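3.2 Simulated workshop and camera view

The robot was built in the shared workshop over two winters, and most of the mechanical parts were made by the members themselves. Before the arms were allowed to move under power, we wanted a model of the whole machine in which a wrong command costs nothing. Willy Willems drew the torso and the two arms from the workshop drawings, and Njål Tveit wrote the program that connects the model to the same controller we use on the real machine. We call this model Cabrera in the rest of the paper.

The room in Cabrera is not a copy of our workshop. In an early version we tried to model the benches and the shelves, but the simulation became slow on the workshop computer and the extra objects did not help with the questions we had. The present room has plain gray walls, a pale floor and one window with wooden beams. Light from the window was kept because the camera on the real robot also has to work near daylight, and Gijs Desmet asked that the two cases stay comparable.

The camera is placed above the torso and looks forward between the arms, so that a part of the robot's own body is always in view (Figure 4). This choice was discussed for some time. A camera on a separate stand gives a cleaner view, but in a shared room the stand is moved by other people, and the calibration is then lost. With the camera fixed to the body, the white torso can serve as a reference that does not change from one session to the next.

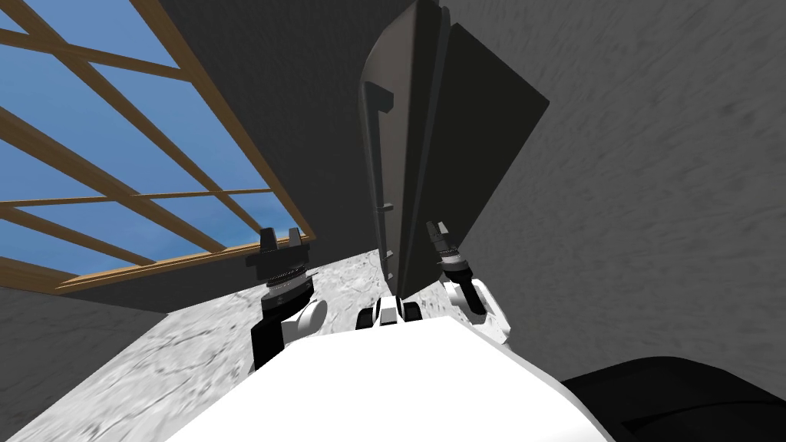 Figure 4. View from the simulated body camera in Cabrera. Both grippers are empty and point upward, on either side of the tall dark panel.

The starting pose was selected by hand. Both arms are bent upward and the grippers are held at nearly the same height in the camera view. From this pose we ran 321 simulated reaches, each one limited to 40 seconds. A reach was stopped when any link came closer to the torso or to the panel than the safety distance set by Pauline Rowbotham for the real arms. Stopped reaches were kept in the log - they were later useful for finding two joint limits that had been entered with the wrong sign.

The contact model of the fingers is simple. They are treated as rigid, and the soft pads of the real grippers are left out, so the results in Section 4 should not be read as a test of grasping.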